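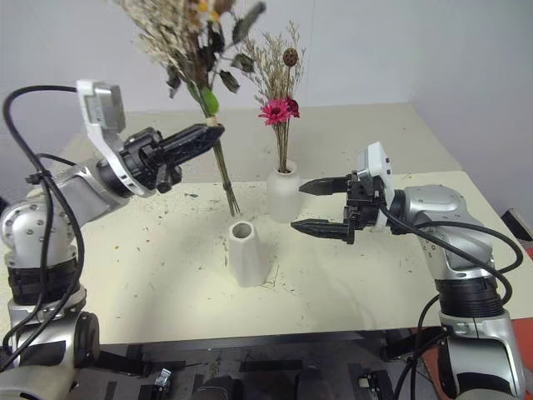

Re: [grippers] stock fingers vs Tiver on thin stuff?

7/6/22

Quick one between runs, sorry for the shorthand.

> Has anyone on the list tried the ribbed fingers on anything
> thinner than a pen? We've got the Siltano pair on both arms and
> they're great on boxes, hopeless on cable offcuts. Thinking of
> ordering the Tiver soft pads but they're 1560 for the set and
> I'd like to hear from somebody first. Also does anyone run
> wrist sensing on both sides or is one enough?

Yes, doing exactly that at the moment. Dried flowers, bouquet into a small white vase. Left arm carries, right one stays open near the other vase. Ribbed fingers both sides, no pads yet.

Ribs are better than I expected if you take the stems as a bundle. Clamp across the lot, not too hard. Single stalks are another story, they roll along the ridges and then snap. Did 300 grabs on bundles in February and 35 went bad, nearly all of them on the first approach angle we tried. Changed the angle, much happier since.

Crumbs are a nuisance. Dried grass sheds all over the table and I think the bits get in the ridges too. Brush the fingers out every so often. I forgot once and lost a whole morning to a grip that read closed when it wasnt.

Tiver pads: borrowed a set last year, on the Lundus arm. Lovely on stems, but they picked up dust and went slippery. Wouldn't pay 1560 for that. Ask if they'll sell you one finger pair first.

Wrist units: keep both. With a tall bunch in the left hand there's a lot of leaf in the way and you want the second view of the neck of the vase.

Cable slack, check yours. Ours needs a decent loop past the elbow or it tugs when the wrist turns over.

Havent tried the Ertürk controller with any of this so can't help there. Will send the force settings when I find teh file.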